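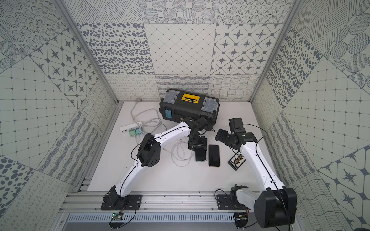
Progress report to the Garwood Fund
Project: restoration and release of the Haldane serials
Period covered: January to May

Summary

We are 19 weeks into the grant and I would call the project half done, which is less than the schedule says it should be. The schedule assumed that the surviving film elements matched the inventory we were given when we took on the collection. They don't. Most of the sections below deal with that gap in one way or another. Spending is under control. The release date, in my view, is not, and I would sooner say so in this report than in the next one.

State of the elements

The inventory lists 464 cans for the four Haldane serials. We have now opened all of them. In 21 cases the label and the contents disagree. Several cans marked as picture negative hold prints, one holds the trims from a commercial, and two reels of the second serial turned out to be the same reel, once in each can. The missing reel is the one with the courtroom episode, which happens to be the episode that every written account of the show singles out.

A television station that carried the serials in their second run may hold a 16mm print. We wrote in February and had a friendly reply saying that they would look. We wrote again in April and had a second friendly reply saying the same thing. I am not counting on this print and would ask the Fund not to count on it either.

The negatives we do have are in better shape than I feared. Shrinkage is low on the first and third serials. The fourth has vinegar syndrome in its last two episodes and has been moved to cold storage ahead of the rest. It will be scanned next, out of order, which upsets the plan but saves the film.

Scanning

Clamex has delivered scans of the first serial complete and three episodes of the third. The picture quality is very good. Turnaround is slower than quoted, and when we asked for an explanation we were told that the quote was for film in average condition. Ours was described to them in writing before they quoted. We have agreed on a fixed weekly delivery, every Monday, and so far they have kept to it, though it has only been running for a month.

One disagreement is still open. Clamex recommends scanning everything at the highest resolution they offer. These serials were shot fast, on grainy stock, for small screens, and our side-by-side tests showed no difference that anyone in the room could reliably pick out. The larger files would use up our storage budget before the third serial was finished. We have stayed with the lower setting for everything except the opening titles, where the fine lettering does benefit.

Picture and sound work

We were encouraged at the start to use Jodirura, an automated cleanup program, to cut down on hand repair. We gave it a fair trial on the first two episodes. It is quick and it removes dust well. It also removes rain. In the harbor sequence in episode two it took out most of a storm, and in a close-up later on it smoothed away the lead actress's veil. Each of those shots had to be put back and redone by hand.

The claim in our original application that automated cleanup would save 200 hours of labor should be read as withdrawn. There is a saving on interior scenes with a locked camera. On everything else the time goes into checking what the program did. I don't have a figure I trust yet and won't offer one until the first serial is signed off.

Sound has been easier. The magnetic tracks for the first serial were intact and needed little beyond leveling and the removal of some hum. We have left the clumsy dubbing in the party scenes alone. It was clumsy when it aired, and the viewers who remember the show remember that too.

Rights

Music remains the weak spot. The production papers include licenses for the theme and for most of the score, but three pop songs heard on radios and jukeboxes in the second serial were cleared for broadcast only. Replacing them would be cheap and would spoil two good scenes. Clearing them may be out of reach. We have asked for quotes on all three and have received one, which was high. A decision is needed before the sound mix on that serial is locked.

Audience and publicity

A test screening of the first two restored episodes was held in April with an invited crowd. They laughed in the right places and stayed to talk afterward. I would be careful with this. People who accept an invitation to watch an old serial on a weeknight are already on our side, and their comment cards tell us little about who would buy a box set. The distributor's sales forecast seems to rest on the same kind of evidence - warm words from people who were always going to be warm.

The booklet is commissioned. The essay on the writing of the series is in and is strong. The essay on its politics is late.

Budget

Scanning is over by a small amount, travel is well under, and storage is on target as long as the resolution decision holds. We are not asking for more money in this period. If the fourth serial needs chemical treatment before it can be scanned, we probably will be asking in the next one.

What we need from the Fund

Please let us know whether the Fund would accept a release in two parts, with the first and third serials going out together and the others following when they are ready. The distributor dislikes the idea. I don't love it either, as it breaks the story order, but the plots barely connect and the alternative is holding finished work on a shelf while we wait for a reel that may not exist.

We would also like a decision on the three songs by the end of June.

Next period

Scan the fourth serial. Finish hand repair on the first. Write to the television station again, and if the answer is the same, ask to visit and look through the shelves ourselves.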